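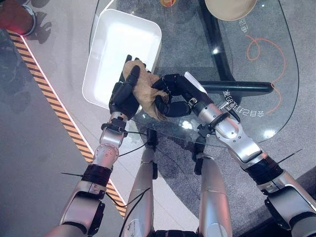
Liebe Mitglieder der Liste,

für die studentische Arbeitsgemeinschaft Humanoide Robotik teilen wir den Stand der Wettbewerbsaufgabe »Tisch abräumen« mit. Die Gruppe arbeitet weiterhin am Glastisch und an der weißen Ablageschale. Das beige Tuch wird mit beiden Händen gefasst, was in der Wertung als zweihändiger Griff zählt. Für die Abgabe sind 200 Durchgänge je Gegenstand vorgesehen. Bislang liegen für das Tuch 83 vor, die übrigen folgen bis zum Ende der Vorlesungszeit.

Am 21. Juli 2024 schrieb die Koordination Projekt Brelter:

> Aus den teilnehmenden Gruppen erreichte uns die Frage, ob neben
> Textilien auch weiche Spielwaren zugelassen sind. Ferner bitten wir
> um Mitteilung, ob der im Februar beschlossene Zuschuss der Firma
> Molteck in Höhe von 400 Euro bereits abgerufen wurde.

Zur ersten Frage: Weiche Spielwaren sind nach Abschnitt 3 der Aufgabenstellung zugelassen. Sie sind mit einer Hand zu greifen und an der Schale zu handhaben; die zweite Hand bleibt dabei geöffnet. 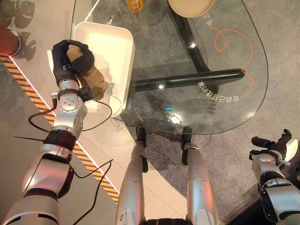

Brauner Plüschgegenstand im linken Greifer, rechts daneben die Schale.

Zur zweiten Frage: Der Zuschuss ist noch nicht abgerufen. Der Antrag wird mit der Materialliste eingereicht, sobald das Angebot von Burnudov vorliegt.

Anmeldungen zur Vorführung im Saal Ferreira nimmt die Arbeitsgemeinschaft über diese Liste entgegen. Es stehen 20 Plätze zur Verfügung.

Mit freundlichen Grüßen
Arbeitsgemeinschaft Humanoide Robotik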